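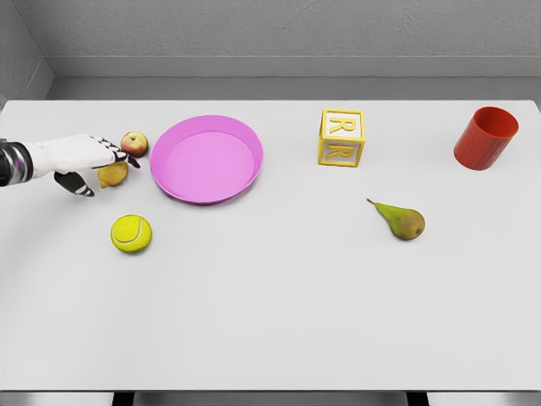
Apple and lemon on the white table.

Londthorpe break kitchen, walk-round, July 2018
Checked by me, Hatice Sarıgül. Comments as I went, sorry for the rambling!

Fridge temperature: OK. The dial reads fine, but the door seal is getting grubby in the folds again. Warm soapy water and an old toothbrush will do it.

Open food labeled and dated: FAIL. Two tubs of soup with no name and no date (I have my suspicions about the soup). Both went in the trash.

Fruit: OK. Loose fruit gets rinsed before it goes out, please, and anything soft goes in the compost the same day.

Microwave: OK, just about. Clean inside, but the turntable wobbles - I've asked Bitar for a new roller ring.

Outlets and cords: FAIL. The toaster cord is pinched behind the counter. I unplugged it and taped a note on. Please don't peel the note off like you did in March!

Fire extinguisher: OK. Pin in, needle in the green, tag number 1787.

Walkway to the back door: needs work. We want 45 inches clear and the water jugs are creeping into it again. Plekell can deliver to the side closet if someone calls them.

First aid box: burn gel is low, bandages fine. On the order list.

Hand soap: topped up. I love the new pump, by the way, so much less mess.

Still open from last time: the drip under the sink. Work order 849, waiting on a washer.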